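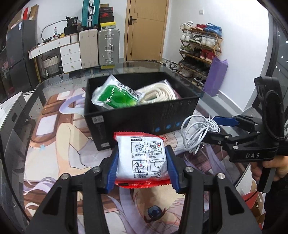
Finally getting round to posting about my May work trip to Plolanwood. I was there to run the small group sessions at a training workshop for lab managers.

1/ Train up the night before, 3 hours with one change. The hotel was next to the station and the room faced the car park. Quiet enough. Breakfast from 6.30.

2/ Giang Vi and I shared the morning group. Most of the talk was about handing work over when someone leaves. We overran and lost half the coffee break.
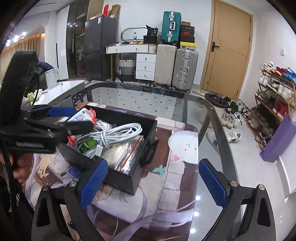 3/ In the afternoon Otakar Ševčík took budgets and I took notes. They'll go round to everyone who signed up, once he's checked them.

4/ I had 2 free hours before dinner so I walked along the canal to the old mill. There's a mural down the whole side wall, nearly 300 feet of it, herons and barges mostly. Worth the walk.

5/ Dinner with Rocío Mamani at a place by the lock. Fish pie, good. Home the next day by lunch. The Boersma trip is next and I'll try to post that one sooner.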